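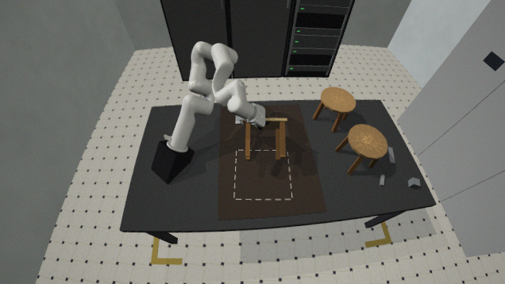 4.2 Scheduling contact work on the graphics processor

Most of the cost in our workload comes from contact resolution, and contact work is badly suited to a processor that wants every thread in a group to do the same thing at the same time. A rigid body in free space costs almost nothing to advance. A body that touches two or three others can cost many times more, and the difference is not known until the broad phase has finished. In many scenes the pairs that matter are few and sit close together in space. If the pairs are assigned to threads in the order in which the bodies were loaded, those few expensive pairs fall into one or two thread groups and the remaining groups sit idle until they are done.

Figure 3. Robot arm with its gripper on the top rail of a wooden frame, rendered in simulation.

The scheduler in Pullarard addresses this by separating the discovery of contact pairs from their solution. During discovery, each thread tests one candidate pair and writes a short record if the bounding volumes overlap. The record holds the two body indices, the shape types and an estimate of how many contact points the pair is likely to produce. No solving is done at this stage. The records are then sorted by shape type and by estimated point count, and only after sorting are they handed to the solver kernel. Threads that run together therefore work on pairs of similar cost, and they follow the same branches through the code.

Sorting is not free. On small scenes it can take longer than the time it saves, and early versions of the scheduler were slower than the unsorted baseline for this reason. We now batch many copies of a scene into one launch and sort across the whole batch. With 3,000 copies running together, the sort is spread over enough work that its share of the step time becomes small. The copies do not interact, so a record also carries a copy index, and the solver uses it to find the right block of state. Copies may be at different stages of a task. One may have many active contacts while its neighbor has none, and the sort treats them all alike.

Memory layout was the second concern. The first implementation stored each body as a single structure holding position, orientation, velocities, mass and material terms. This is convenient to write and easy to debug, but neighboring threads then read addresses that are far apart, and much of each memory transaction is wasted. We moved to separate arrays for each quantity, with the copy index varying fastest. A thread group reading the position of the same body in adjacent copies now reads one continuous stretch of memory. Material terms are shared by every copy and are kept in a small read-only table.

The change made the solver code longer. Every function that used to take a pointer to a body now takes a body index and a copy index, and a number of helper functions had to be written twice, once for the processor and once for the host. We kept the host version because it is the only practical way to check results one step at a time. The two versions share the same tests.

Synchronization between solver passes is handled by ending one kernel and launching the next. We tried a persistent kernel that stays resident and synchronizes internally, and it gave lower latency for single scenes. For large batches it brought no gain, and it limited the number of registers available to each thread. The solver already uses many registers when computing friction, and any further pressure causes values to spill into slower memory. The persistent version was dropped.

The number of solver passes per step is fixed at 20 for all results in this paper. A fixed count is wasteful for copies that settle early, but a variable count means testing for convergence, and the test requires a reduction over each copy after every pass. We measured this on the Tradano cluster and found that the reduction cost more than the passes it avoided, except in scenes where most bodies were at rest. Those scenes are better served by putting resting bodies to sleep before the contact pairs are built.

Sleep is decided per body from a short history of its kinetic energy. A body whose energy stays below a threshold for 12 consecutive steps is marked as sleeping and produces no candidate pairs with other sleeping bodies. It wakes when a moving body's bounding volume overlaps its own. This rule wakes some bodies that are never touched, and we accept the extra work. A stricter rule would need exact distances during discovery, which would bring back the uneven thread cost that the two-stage design was meant to remove.

One limitation is that the estimated point count is only a guess made from the shape types and the size of the overlap region. For boxes and cylinders it is usually close. For general meshes it can be far off, and a few underestimated pairs can hold up an otherwise uniform group. The Rathore scheduler avoids the problem by solving mesh pairs in a separate kernel with one full thread group per pair. We have not adopted this, as our test scenes contain few mesh pairs and the extra launch would be paid on every step. Users with mesh-heavy scenes will probably see less benefit from sorting than we report.

A second limitation concerns repeatability. Contact records are appended through an atomic counter, so their order before sorting varies from run to run. Pairs with equal keys can then reach the solver in a different order, and rounding differences grow over long runs. Adding the copy index and both body indices to the sort key removes the variation, and the step becomes slower – by a small amount on our hardware, and by more on the older Valport machines. The option is off by default and was turned on for the comparisons in Section 5.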